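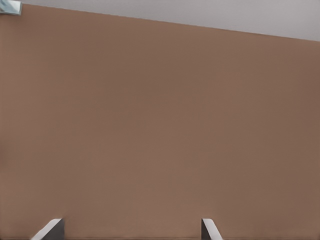
## Home blood pressure readings: in the denominator or out?

**panelcounts**, posted 1st March

I run the quality reports for a two-site primary care practice (Cadley and Bristbridge). We have 2413 adults on the hypertension list. The measure is the usual one: share of listed patients whose most recent reading in the period is below 140/90. The report currently gives 1741 patients meeting it, or 72.2 percent.

There are 143 patients on the list who had no office reading in the period. All of them sent in home readings under our loaner cuff program, which we call Ratanaporn. The charting system (Urberg, hosted version) puts those readings in a patient-entered table, and the report doesn't look at that table. All 143 are therefore counted as not controlled.

Three positions have come up internally:

- Leave it alone. A missing office reading is a fail.
- Take the 143 out of the denominator. That gives 1741 over 2270, or 76.7 percent.
- Pull in the home readings and score them like any other.

The second looks wrong to me but I can't say exactly why. The third looks right but the home data is messy. Of the 143, there are 44 whose readings came in by phone and were typed into a free text note, sometimes with no date. Some of the others sent a whole week of readings, two or three per sitting.

What do other practices do? I would also like to know whether home readings should be held to the same 140/90.

---

**ledgerline**

Do the third one. Dropping people from the denominator for lack of an office visit is selection on the outcome process. Patients who don't come in differ from patients who do, and you would be reporting a rate for attenders and calling it a rate for the list. If the written spec for your measure doesn't name "no reading" as an exclusion, you can't use it as one.

Check which spec you are reporting against before you touch the query. Some accept patient-reported readings from a digital device and some payer contracts still carry older language. You want the version for the reporting year, in writing.

On the mechanics, here is how I would build it:

1. Map the patient-entered table to the same observation type as office readings, with a source flag. Don't overwrite anything. You will want to split the results by source later.
2. Require a date, a systolic value and a diastolic value. A record with any of the three missing is not a reading.
3. Take the most recent date on which there is any eligible reading, from either source.
4. If there are several readings on that date, apply whatever rule your spec gives. A common one is lowest systolic and lowest diastolic, which need not be from the same pair. If the spec says to average, average.
5. Decide what happens when an office and a home reading share a date. We had eleven pages of argument over this and it changed almost nothing. 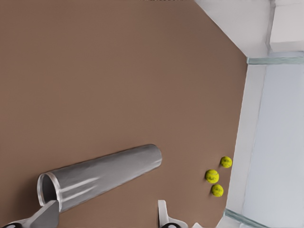
Step 2 will hit your phone patients hardest. For a free text note with no date of measurement, the date of the call is not a substitute unless the note says the reading was taken that day. We call those patients back. It takes a nurse a few minutes each, and in our case most of them still had the cuff and could read the last stored value off its memory. With 44 to call you could finish that before the end of April.

Also look for digit preference. If an unusual share of home values end in zero, somebody is rounding, and rounding matters a lot at a threshold of 140. A reading of exactly 140 is a fail under "below 140" and a pass under "140 or below", so confirm that the operator in your query matches the text. I have seen both in the same report.

---

**saltmarsh**

We just leave them as fails. Easier to defend in an audit, and it pushes the sites to book people in. Our rate is a bit low because of it. Not had any complaints.

---

**twocuffs**

The answer from ledgerline covers the reporting side. I'll take the threshold part, which is a separate matter.

For the measure, use the number in the spec for both sources. Don't adjust home readings up or down to make them "equivalent". You would be inventing a measure.

For clinical use, home averages generally run lower than office readings in the same person, so many guidelines treat 135/85 at home as corresponding to 140/90 in the office. That means a patient at 137/86 at home can pass your measure and still be someone a clinician wants to see. Keep a second worklist for those. It doesn't need to feed the report.

The week of readings is worth more than the last value in it. The typical protocol is two readings in the morning and two in the evening for several days, drop the first day, and average what remains. If Urberg can hold a calculated field, store that average next to the raw values. If it can't, a flat table outside it works – ours is a spreadsheet with one row per patient per week.

Two things to check on the cuffs themselves:

- **Cuff size.** A cuff too small for the arm reads high. If the program hands out one size only, record arm circumference at pickup and flag anyone outside the range printed on the cuff.
- **Wrist devices.** Patients sometimes send readings from their own wrist monitor in place of the loaner. Add a field for device type and ask.

I'd disagree with saltmarsh. Scoring 143 people as uncontrolled when you hold readings for them makes the number less accurate, and the sites will stop believing the report once they look at individual charts.

---

**panelcounts**

Thanks. The current contract text does allow readings from a digital device at home, with no mention of who enters them, so I'm going with the third option. The operator in our query was "140 or below" and the contract says below. Fixing that first and rerunning the 1741 before I add anything.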